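Entraide maison et rangement > Cuisine > Conservation des aliments

Fruits et légumes ensemble dans la même caisse : est-ce que c'est une mauvaise idée ?

Question posée en février 2022 – 264 vues – 3 réponses

Bonjour à tous,

Je m'excuse d'avance pour mes fautes, le français n'est pas ma langue maternelle mais je fais attention.

Nous avons déménagé dans un appartement plus petit et je n'ai plus de cellier. Avant, je gardais les légumes dans une pièce fraîche au nord, maintenant tout reste dans la cuisine, où il fait 21 degrés presque toute la journée. J'achète mes fruits et légumes une fois par semaine au marché et je les mets dans une caisse, tous mélangés. Depuis le déménagement je jette beaucoup plus qu'avant. Les concombres deviennent jaunes et mous en quelques jours, les carottes se plient comme du caoutchouc, et les mangues passent de trop dures à trop mûres sans que je voie le bon moment.

Ma belle-sœur me dit qu'il ne faut jamais mettre les fruits avec les légumes. Ma voisine me dit que c'est une légende et que le problème vient du plastique, qu'il faut acheter des caisses en bois. J'ai vu aussi dans le catalogue Drakent une boîte avec un filtre qui « absorbe le gaz de maturation », mais c'est assez cher et je ne sais pas si c'est sérieux.

Mes questions sont donc les suivantes. Est-ce que je dois séparer, et si oui, quoi avec quoi ? Est-ce que le concombre va au réfrigérateur ou non ? J'ai lu les deux. Et est-ce que la caisse ajourée en plastique est vraiment mauvaise ?

Je précise que le réfrigérateur est petit, avec un seul bac en bas, donc je ne peux pas tout mettre dedans.

Merci beaucoup pour vos conseils.

Réponse 1 (9 votes) – meilleure réponse choisie par l'auteur de la question

Bonjour,

Votre belle-sœur a raison sur le principe, même si « jamais » est un peu fort. Certains fruits produisent en mûrissant un gaz, l'éthylène, et ce gaz fait mûrir ou vieillir les produits qui sont à côté. Les plus forts producteurs dans une cuisine ordinaire sont la pomme, la poire, la banane mûre, l'avocat, la mangue, la pêche et la tomate. Les plus sensibles sont le concombre, le brocoli, les salades, les herbes et la carotte (elle devient amère, j'ai eu cette mauvaise surprise plusieurs fois avant de comprendre).

Le mélange mangue et concombre est donc un mauvais choix. Le concombre supporte mal l'éthylène : il jaunit, puis la peau devient molle par endroits. C'est exactement ce que vous décrivez. 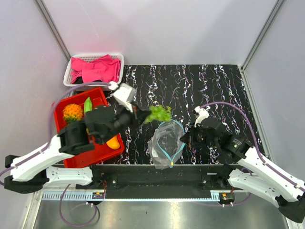 Mangue et légume vert de type concombre dans la même caisse rouge : à séparer.

Pour le concombre au réfrigérateur, les deux avis que vous avez lus sont un peu vrais. Il n'aime pas le grand froid, en dessous de 10 degrés il s'abîme après quelques jours, avec des petits creux sur la peau. Mais à 21 degrés il perd son eau très vite. Avec votre installation, je ferais ainsi : dans l'endroit le moins froid du réfrigérateur (souvent l'étage du haut ou la porte, mais cela dépend du modèle), enveloppé dans un torchon sec, et on le mange dans les 3 jours. Pas dans le fond, où il peut geler.

Les carottes, au bac du bas, sans les fanes. Si on laisse les fanes, elles continuent de boire l'eau de la racine. Des carottes déjà molles peuvent redevenir fermes si on les met une nuit dans l'eau froide.

La mangue, dehors tant qu'elle est dure, et il faut la toucher tous les jours près de la queue. Quand la chair cède un peu sous le pouce, elle peut passer au froid pour gagner deux ou trois jours. La couleur ne dit presque rien, cela dépend de la variété.

Pour la caisse, je ne crois pas que la matière change grand-chose si elle est ajourée. Le bois est plus joli mais il se lave moins bien, et quand un fruit a coulé dedans l'odeur reste longtemps. Je garde mes caisses en plastique, je les lave au savon une fois par mois et je mets une feuille de papier journal au fond.

Je n'ai pas essayé la boîte Drakent. J'ai eu une fois des sachets absorbants d'une autre marque, Terix, et je n'ai pas vu de différence que je pourrais vous jurer. Deux caisses séparées dans deux coins de la cuisine coûtent moins cher.

Réponse 2 (2 votes)

Tout au frigo sauf les bananes et c'est réglé. Je fais ça depuis toujours et je n'ai jamais eu de problème.

Commentaire de l'auteur de la question : Merci, mais comme je l'ai écrit, mon réfrigérateur est petit. Et les tomates froides, chez moi personne ne les mange.

Réponse 3 (4 votes)

Je suis d'accord avec la première réponse. J'ajoute deux choses qui ne sont pas dites.

Les pommes de terre et les oignons ne vont pas ensemble non plus. Les pommes de terre germent plus vite, et les oignons prennent l'humidité. Il faut les mettre dans le noir, les oignons dans un filet suspendu si vous avez un crochet.

Ensuite, achetez peut-être en deux fois. Je sais que ce n'est pas toujours possible, mais à 21 degrés, une semaine est longue pour des légumes d'été. Chez nous, de novembre à avril, je garde une caisse sur le balcon, à l'ombre, couverte avec un vieux drap, et je la rentre s'il gèle. Vous n'avez pas parlé d'un balcon, est-ce que vous en avez un ?

Commentaire de l'auteur de la question : Oui, un petit balcon au nord ! Je n'avais pas pensé à cela. Je vais essayer avec les carottes et les poireaux, et je mets la mangue toute seule sur l'étagère.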